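Jurnulis Publishes Service Routine for Two-Arm Bench Cell, Says Skip the Weekly Recalibration

UDLEY, 2025-11-20 – Jurnulis today released the service routine it uses on its own two-arm bench cell, and the company is not promising much.

The routine covers finger checks, cable slack, bracket screws and the camera mount. It came out of 157 logged service stops on the Udley cell. In 127 of them, the fault was a worn finger or a bracket screw that had backed out. Software got the blame first in most of those cases.

"We were told to recalibrate every week, and we did, and the grip still slipped," said Soledad Ulloa, who maintains the cell. "I would like to see the data behind that advice. I have asked for it twice."

Jurnulis makes no claim that the routine will suit other cells. A trial at Dranwood is at an early stage, and engineer Horacio Yáñez said he would not quote a savings figure from it.

"Anyone can post a good month," Yáñez said. "Ask me after a bad one."

After any finger change, the routine calls for a slow pass with a light, oddly shaped part before the cell goes back to regular work.

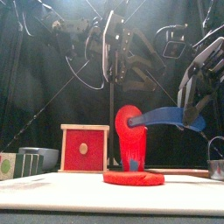

One arm of the bench cell grips a blue tool at the red stand while the second arm hangs clear. (Photo: Jurnulis)

The routine is free on request. Press contact: Bianka Pap, Jurnulis, Udley.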